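Why Does Tape Come on a Spool?

Every house has a drawer with a spool in it somewhere. It might hold tape, or thread, or ribbon, or the string somebody bought for a kite in March and never flew. Spools get very little attention. They don't light up and they don't make noises, unless you drop one down the stairs, in which case they make quite a lot.

Start with the problem a spool solves. Take a long piece of string and put it in a box by itself. Close the lid and come back tomorrow. The string is now one large knot with an opinion. Long, bendy things cross over themselves whenever they are moved, and each crossing is a chance to tangle. If you wind the string around something, every loop lies beside the last one and has nowhere to wander.

Most spools have two main parts. The middle is called the core. It is usually a tube, and the string or tape goes around it. At the end there is often a wide, flat rim called a flange (say it "flanj"). The flange is a wall. It stops the outside loops from sliding off sideways, which they would love to do.
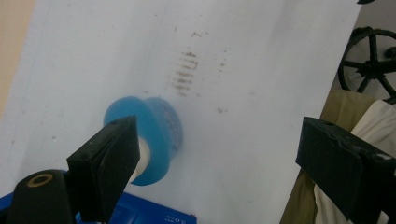

A blue spool with a pale core. The round rim is the flange.

Why is the core a tube and not a solid stick? Partly to save material. A hollow tube is surprisingly strong for how little stuff is in it. The hole is useful too, as you can push a rod through it and let the whole spool spin. Try pulling thread off a spool that can't turn and you will soon be chasing it under the sofa.

Now, where should you look at a spool properly? My old science teacher, Arif Sheikh, had one rule for looking at small things: put them on something big, plain and pale. He said this to every class, every year, in the voice of a man who had lost a great many screws in patterned carpet. A big sheet of white paper is perfect. It can be marked and smudgy and still do the job. 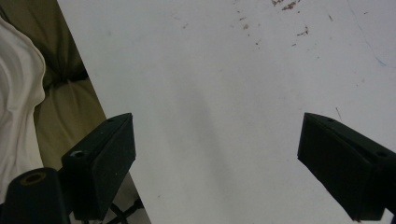
Once you have your pale surface, roll the spool across it and watch the path. If both ends are the same size, it goes straight. If one end is wider, it curves around in a circle, for the same reason a paper cup does. The wide end has to travel farther on each turn, so the narrow end gets left behind on the inside.

When you have finished, put the spool away. A cardboard box with flaps will do. Grown-ups like this part best.

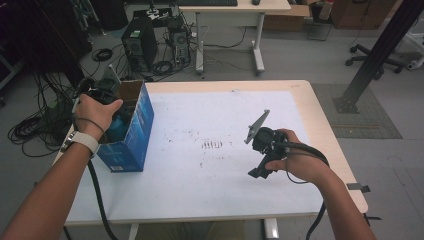 A white-topped table with an open blue box. Inside, the cardboard is plain brown.

Things to try: wind two yards of string onto an empty paper tube. Then cut two circles of card, glue one to each end, and wind it again. See which one behaves itself in your pocket.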